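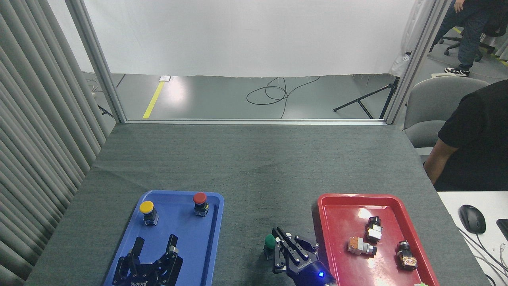

5 Montage der Bedientafel am Tesareo

Die Bedientafel gehört zum Lieferumfang des Rollenförderers Tesareo und wird von Ihnen selber am Gestell befestigt. Sie brauchen dafür einen ruhigen Arbeitsplatz mit gutem Licht und einer weichen Unterlage. Für die kleinen Teile empfehlen wir flache Schalen in zwei Farben. Legen Sie die Taster mit der Kappe nach oben hinein, so wie den gelben und den roten in der blauen Schale, dann sehen Sie immer sofort, welcher Taster als nächster an die Reihe kommt. Die Schrauben bleiben bitte bis zum Schritt 4 in ihrer Tüte.

Vorsicht! Vor allen Arbeiten ist der Förderer vom Netz zu trennen und gegen das Wiedereinschalten zu sichern. Der Anschluss der Leitungen darf nur von einer Elektrofachkraft ausgeführt werden.

5.1 Gehäuse vorbereiten

1. Öffnen Sie den Deckel des Gehäuses. Die Schrauben des Deckels sind gegen das Herausfallen gesichert, man muss sie nicht ganz herausdrehen.

2. Brechen Sie die vorgestanzten Öffnungen von innen nach außen aus. Benutzen Sie keinen Hammer.

3. Entfernen Sie den Grat mit einer feinen Rundfeile. Bleibt ein Grat stehen, liegt die Dichtung schief und es kann Staub eindringen.

4. Schrauben Sie die Rückwand an das Gestell. Der Abstand zwischen der Unterkante des Gehäuses und der Oberkante des Rahmens beträgt 325 mm. Bei der Ausführung Bristodgate mit Seitenführung nehmen Sie bitte die obere Lochreihe.

Hinweis: Die Kabeleinführung zeigt immer nach unten, auch wenn der Weg der Leitung dadurch ein wenig länger wird.
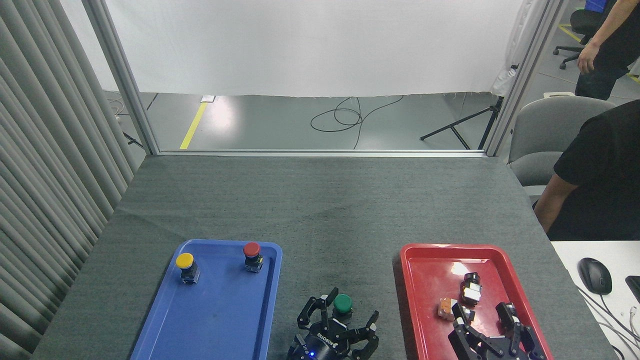 Ein Leser der vorigen Ausgabe schrieb uns, bei ihm habe sich der Taster beim Festziehen der Mutter mitgedreht und die Beschriftung sei am Ende schräg gestanden. Er habe den Kopf von vorne mit der flachen Hand gehalten, und damit sei es gelungen. Wir haben diesen Rat gern übernommen, er steht jetzt im Schritt 6.

5.2 Taster einsetzen

5. Stecken Sie den Kopf des Tasters mit der Dichtung von vorne durch die Öffnung. Die Nase am Kopf muss in die Kerbe des Gehäuses greifen.

6. Halten Sie den Kopf fest und ziehen Sie die Mutter von hinten mit 2 Nm an. Ein Ringschlüssel der Firma Rirken liegt bei.

7. Setzen Sie das Kontaktelement auf, bis es hörbar einrastet.

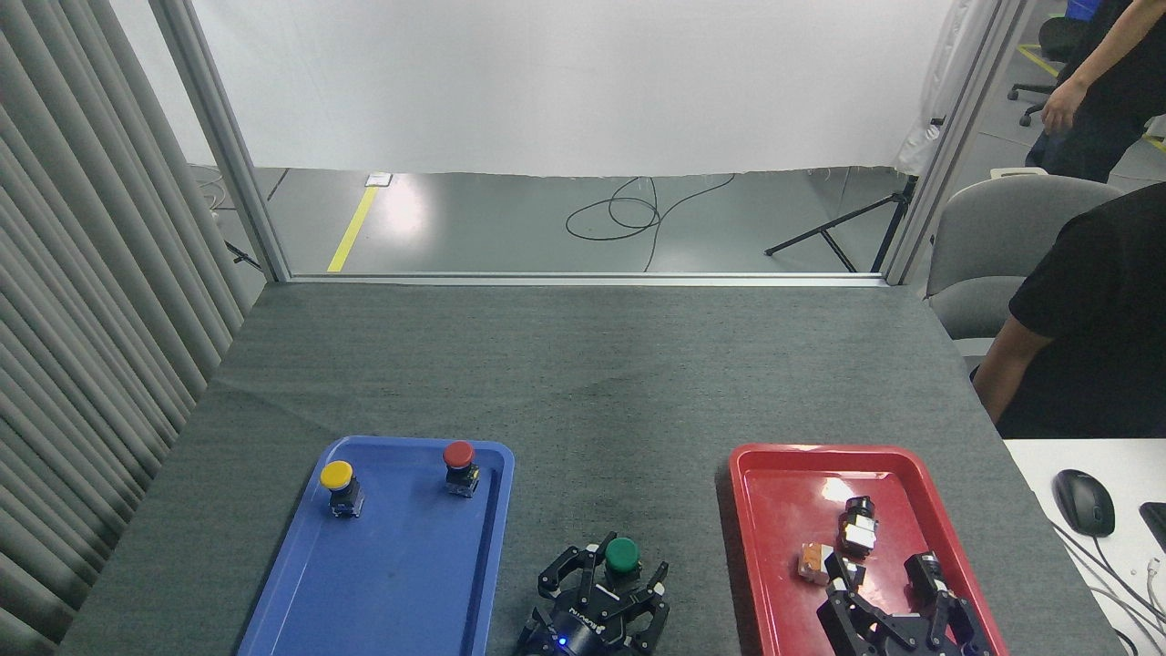 8. Wiederholen Sie die Schritte 5 bis 7, bis alle Öffnungen belegt sind. Eine Öffnung, die Sie nicht brauchen, verschließen Sie mit dem Blindstopfen.

9. Drücken Sie jeden Taster mehrmals von Hand. Er soll leicht gehen und darf am Gehäuse nicht streifen.

10. Schließen Sie den Deckel und ziehen Sie seine Schrauben über Kreuz an.

Achtung! Der Not-Halt muss nach dem Anschluss und vor der ersten Inbetriebnahme geprüft werden, siehe Abschnitt 8. Tragen Sie das Ergebnis in das Prüfblatt ein.

Ersatzteile zur Bedientafel bestellen Sie bei Jakab, unter Angabe der Seriennummer auf dem Typenschild.

Stand: 13. Mai 2022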